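Laundry folding

Laundry folding is the household practice of reducing clean cloth to flat, stackable shapes so that it can be stored, admired for a short time and unfolded again. It follows washing and drying and precedes putting away, a stage that many households regard as optional. The term covers shirts, towels, sheets and underwear, although opinion is divided on whether underwear needs it.

Surfaces

Folding requires a flat area somewhat larger than the item being folded. Tables are the usual recommendation in housekeeping manuals and the bed is the usual choice in houses. A bed is wide, close to the closet and at a height that suits nobody's back in particular. It also sets a natural deadline, as the pile has to be moved before anyone can sleep. The deadline is often met by transferring the pile to a chair, where it may remain until Thursday.

The softness of a mattress is a known drawback. Cloth pressed down on it sinks in the middle, and creases in the sheet underneath tend to reappear in whatever is smoothed out on top. Some folders make the bed first. Others hold that this only adds to the work.

Methods

The half fold is the oldest and least demanding method. The item is folded once, then again, until it is small or the folder loses interest.

The thirds fold is common for towels. Each long side is brought to the middle and the result is doubled over, which hides the edges and suggests a more orderly household than may be the case.

The file fold produces a small upright packet that stands in a drawer with others of its kind. It allows every shirt to be seen at once. Removing one shirt usually allows every other shirt to be seen lying down.

The Holtville roll, named for the town where it is supposed to have begun in a boarding house, starts at the hem and ends at the collar. It saves space in luggage. Its defenders claim it also prevents wrinkles, and they can generally be recognized by theirs.

The Clovby board is a hinged panel on which a shirt is laid face down while the flaps are turned in order. The printed instructions run to 9 steps, the last of which is the storage of the board. It is a little too wide for most drawers.

Fitted sheets

The fitted sheet is treated separately in most works on the subject. The accepted technique calls for tucking the corners into one another until all 4 are nested, after which the sheet is laid down and folded into a rectangle. In practice the third corner is frequently found to have been the first. The alternative, a loose ball placed at the back of the shelf behind something square, has a long history and few published advocates.
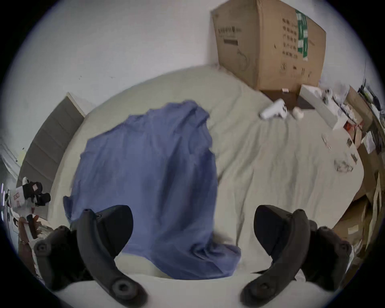 Cloth that has been left crumpled keeps its folds for some time, and cotton keeps them longest. The standard treatment is to take the item by two corners, shake it once and lay it down with the longest edge straight. Working from that edge outward, the folder smooths with the flat of the hand. Items with sleeves should have them dealt with early, before they get underneath.

Standards

There is no general agreement on when an item counts as folded. The housekeeping guide Flustus devotes 407 pages to linen and recognizes several grades of finish, the lowest of which is marked simply "Ok." Most household folding is done to this grade or slightly under it.

See also: Ironing; Linen closet; Sock, single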